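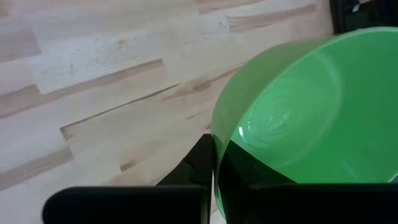 Shanthi Weerakoon
Senior Researcher, Materials in Use Program, Dovach Institute

3. Surface Care in Shared Kitchens

3.1 Background

Light-colored wood is a common choice for work surfaces in shared housing. Residents in the Grovari buildings described it as warm and easy to live with, but they also named it as the item most likely to cause disagreement between households. The present section reports how cleaning duties were understood by residents and how those duties were recorded by building management.

Figure 1. Pale wooden surface made of narrow finger-jointed strips, with faint scratches and small marks.

3.2 Method

Interviews were held in February with residents of 15 shared kitchens. Each kitchen was visited by 2 members of the research team, Mirjam Wyss and Sotiris Kouris. Interviews lasted 20 minutes and followed a fixed guide covering daily wiping, oiling, the use of cutting boards, and the reporting of damage. House rules and maintenance logs were collected from the management office and read alongside the interview notes. Residents were not asked to name other members of their household.

3.3 Results

Daily wiping was widely accepted as the duty of the person who had cooked. Oiling was a different matter. The house rules state that wooden surfaces must be "kept in good order," and most residents took this to mean cleaning only. Management staff read the same phrase as including oil treatment. The logs contain no entry showing that the difference was ever raised at a tenant meeting.

Fine scratches were seldom reported. Several residents regarded them as normal wear and said they would report only a burn, a stain, or an open joint. Newer tenants were more cautious and tended to ask before using a knife near the surface.

3.4 Discussion

The findings agree in part with earlier work by Haugland, who found that written rules in shared homes are often read narrowly when a task takes time or requires supplies. Where oil and cloths were stored in the kitchen itself, residents spoke of oiling as an ordinary chore. Where supplies had to be requested from the office, it was seen as a repair. The sample does not allow a firm statement on cause, and the effect of household size is taken up in Section 4.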